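Le drap à motifs et le pantalon noir

Je plie mon linge sur mon lit. Beaucoup de gens le font et peu l'avouent, parce que les livres de rangement ont décidé une fois pour toutes que le lit sert à dormir et que le linge se plie sur une table. Chez moi, la table sert à manger, à travailler et à poser le courrier. Le lit est libre du matin au soir, il est à la bonne hauteur si l'on s'assoit au bord, et il est plus large que tous les autres meubles de l'appartement. Je ne vois pas pourquoi je m'en priverais.

Je voudrais défendre ici deux choses qui vont ensemble : le pliage sur le lit, et le drap de couleur. La seconde me vaut plus de remarques que la première.

On nous vend depuis des années une chambre blanche, grise ou beige. Le catalogue Baltmont de janvier comptait 3 224 références de linge de maison, et j'ai eu la patience de le feuilleter en entier un soir de grippe. Les draps à personnages étaient rangés à la fin, dans la partie enfants, comme si l'on cessait à un âge donné d'aimer les pois et les singes. Le reste était en lin lavé, en percale craie, en gaze couleur sable. Ce sont de beaux draps. J'en ai eu. J'ai passé des dimanches à chercher une chaussette blanche sur une housse blanche, et un tee-shirt gris sur un couvre-lit gris.

Les vêtements d'adultes sont sombres, pour la plupart. Pantalons, pulls, vestes, chaussettes : ouvrez l'armoire de n'importe qui et vous trouverez du noir, du bleu marine et de l'anthracite. Posez tout cela sur un drap rose, rouge et jaune, et vous voyez immédiatement où s'arrête une manche, où commence la ceinture, dans quel sens est tournée la jambe. 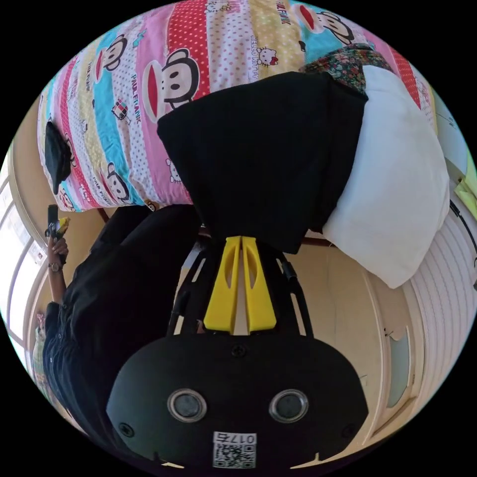
Du tissu noir, un oreiller blanc et les singes Paul Frank sur fond de bandes colorées.

Mon voisin Tomás Carvalho, qui a tenu un pressing pendant des années, m'a fait remarquer que les professionnels travaillent sur des plateaux clairs et unis. C'est exact. Mais un professionnel a un éclairage au plafond, une table à hauteur de hanche et une seule sorte de vêtement à la fois. À la maison, on a une fenêtre, un matelas et un panier où tout est mélangé. Le motif remplace une partie de ce qui nous manque. Les bandes, en particulier, font de très bons repères : on aligne la couture du pantalon sur la limite entre deux couleurs, on rabat la seconde jambe sur la première, et le pli tombe droit sans qu'on ait à reculer pour vérifier.

J'ai essayé de montrer cela à Tomás. Il a plié sa chemise en l'air, debout, comme il l'a toujours fait, et le résultat était meilleur que le mien. Je n'en tire aucune leçon, sinon que je ne sais pas plier en l'air.

Le pantalon est d'ailleurs le vêtement qui justifie le lit à lui seul. Un pull se plie sur les genoux. Une chemise se met sur un cintre. Un pantalon demande de la longueur, plus qu'une table basse n'en offre, et il glisse d'une planche à repasser dès qu'on le lâche. Sur un matelas, il reste où on l'a mis. On le tient par le bas, on tire doucement vers soi, les gros plis s'en vont, et l'on peut s'occuper de la taille ensuite.
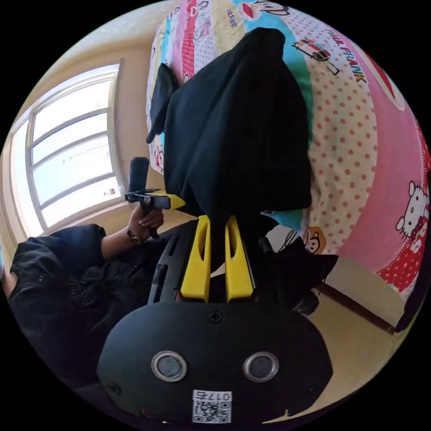
Il faut seulement commencer par étaler. La faute que je vois partout, et que j'ai commise longtemps, consiste à plier un vêtement encore en boule. On attrape deux coins au hasard, on rabat, on obtient un paquet qui a l'air convenable et qui ressort froissé de l'armoire. Étaler prend quelques secondes. Je pose, je lisse avec le plat de la main, je regarde si les poches sont rentrées, puis je plie. J'ai chronométré un soir, par curiosité : huit vêtements en cinq minutes, sans me presser. La même pile faite debout dans le couloir m'en prenait presque autant et il fallait tout recommencer.

Un mot sur la surface elle-même. Un drap housse bien tendu vaut mieux qu'une couette. Sur la couette, on s'enfonce, et chaque geste déplace ce qui est déjà plié. Je retire donc la couette, je la roule au pied du lit ou je la mets sur une chaise, et je travaille sur le drap. Je laisse l'oreiller, qui ne gêne pas, à condition de le pousser sur le côté. Les chaussures restent par terre. Je le précise pour avoir vu, dans une chambre d'amis que je ne nommerai pas, une paire de bottines posée entre les chemises.

Sur la question du goût, je ne chercherai pas à convaincre. Hello Kitty et les singes Paul Frank côte à côte, avec des pois et des mots en travers, ce n'est pas reposant. Certains me diront qu'ils ne pourraient pas dormir là-dessus. La nuit, on éteint, et on a les yeux fermés.

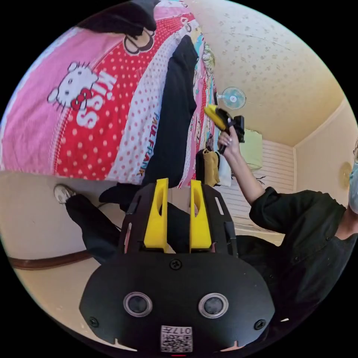
« KISS » en grandes lettres blanches, Hello Kitty à côté, et un vêtement noir en travers du lit.

L'argument sérieux contre les draps imprimés est celui de la qualité. Il est vrai qu'on en trouve beaucoup de médiocres, dont les couleurs passent et dont le tissu bouloche. J'ai eu un drap de la marque Stustano dont le rouge avait viré au saumon avant la fin du premier hiver. J'ai eu aussi une parure unie de chez Howlader, payée bien plus cher, qui s'est trouée au même endroit que toutes les autres, là où frottent les talons. Le prix et l'imprimé ne disent pas grand-chose. Il faut toucher le tissu, regarder les coutures des angles, et laver à température modérée en retournant l'envers vers l'extérieur.

Il y a une autre objection, que je prends davantage au sérieux, et qui vient de mon amie Aurora Neves. Elle soutient que plier sur son lit revient à repousser le rangement. On fait de jolies piles, puis on va préparer le dîner, et à vingt-trois heures les piles sont toujours là. On les déplace sur le fauteuil pour pouvoir se coucher. Le lendemain elles sont sur le fauteuil, et au bout d'une semaine le fauteuil est une armoire.

Je reconnais ce fauteuil, j'ai le même. Mais je crois qu'elle se trompe de coupable. Une pile posée sur une table peut y rester dix jours. Une pile posée sur un lit a une échéance, puisqu'il faudra bien se coucher. Certains soirs, c'est la seule raison pour laquelle mon linge finit dans les tiroirs. La règle que je me suis donnée est de ne jamais sortir du panier plus que ce que je peux ranger dans la foulée. Si je n'ai le temps que pour les pantalons, je ne plie que les pantalons, et le reste attend dans le panier, où il ne dérange personne.

Pour la même raison, je plie de jour quand je le peux. Le noir sur noir est illisible sous une lampe de chevet, et je ne compte plus les chaussettes bleu marine mariées à des chaussettes noires un soir de fatigue. Devant une fenêtre, on ne s'y trompe pas. On voit aussi les peluches, les taches qui ont survécu au lavage, l'ourlet qui se défait. C'est le moment de mettre de côté ce qui doit être recousu.

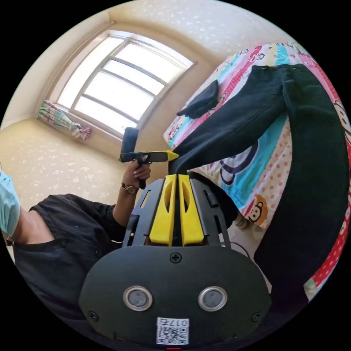 À deux, le travail va plus vite, mais pas pour tout. Les draps et les nappes se plient bien à quatre mains, chacun tenant ses coins. Les pantalons supportent un peu d'aide si l'un maintient le bas pendant que l'autre s'occupe de la ceinture. Pour les tee-shirts, il vaut mieux se répartir les piles et ne plus se parler. Aurora plie en trois, je plie en quatre, et nos deux méthodes ne tiennent pas dans le même tiroir.

Les petites pièces se font à la fin. Je les laisse au milieu du lit, à l'endroit que j'atteins le plus difficilement, pour ne pas être tenté de m'en occuper trop tôt. Une chaussette seule n'est jamais urgente. Je la garde jusqu'à la lessive suivante, puis jusqu'à celle d'après, et à la troisième elle devient un chiffon.

J'ai vu, dans la vitrine du magasin Pedance, une planche à plier en plastique rigide vendue avec un tapis antidérapant. Le tapis était gris. Je ne doute pas que l'ensemble fonctionne, et je comprends qu'on l'achète quand on a des chemises à présenter au carré sur une étagère ouverte. Pour une armoire fermée, c'est un objet de plus à ranger, et il faudra encore trouver une surface où le poser. Ce sera probablement le lit.

Je garde donc mes singes, mes pois et mes bandes roses. Quand le drap sera usé, j'irai directement à la fin du catalogue, dans la partie enfants, et je prendrai le plus voyant qu'ils auront en deux places.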